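ホーム 記事一覧 工作メモ 配線 問い合わせ

卓上アームに布をつかませる:グリッパの調整手順
11月 文:工作メモ管理人
読了時間 2分

自宅の机で動かしているアームの、布用の設定をまとめます。制御基板はMirus、動作の記録と再生はHidbridgeを使っています。アームの組み立てと原点出しは済んでいるものとします。

1. 電源を切り、各関節を手で動かして引っかかりを確かめます。ケーブルは一番伸ばした姿勢でも張らない長さにして、結束バンドで留めます。きつく締めると手首側で断線します。

2. 電源を入れ、グリッパの開閉範囲を登録します。うちの個体では全開が431、全閉が3,000でした。値は組み付けで変わるので、必ず自分の機体で読み取ってください。全閉は爪が触れた位置から少し戻したところにします。

3. 机に布を置きます。平らに広げると爪が滑るだけなので、最初は軽く丸めて山にします。縞模様の布だと、ひだの向きが見やすく、狙う場所を決めるのが楽です。
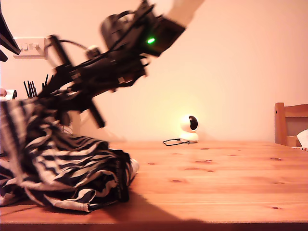 4. 爪を開いたまま山の上まで動かし、そこから真下に下ろします。斜めに入れると布を押して逃がします。下降速度は移動時の半分以下にします。爪の先が天板に当たる手前を下限として登録しておくと、机もモーターも傷みません。

5. 閉じる力は電流の上限で決めます。363から始めて、持ち上げたときに落ちるようなら少しずつ上げます。上げすぎるとモーターが熱を持つので、続けて動かすときは途中で手を止めて温度を見ます。

6. つかむ、持ち上げる、離すまでを通して記録し、再生します。同じ布でも山の形は毎回変わるので、置き直しながら試します。

爪の滑り止めにはSkokovのゴムシートを細く切って貼りました。両面テープは端からはがれてきたので、今は接着剤です。厚みの分だけ全閉の値がずれるため、貼ったあとは手順2をやり直します。

前の記事 次の記事 ページ上部へ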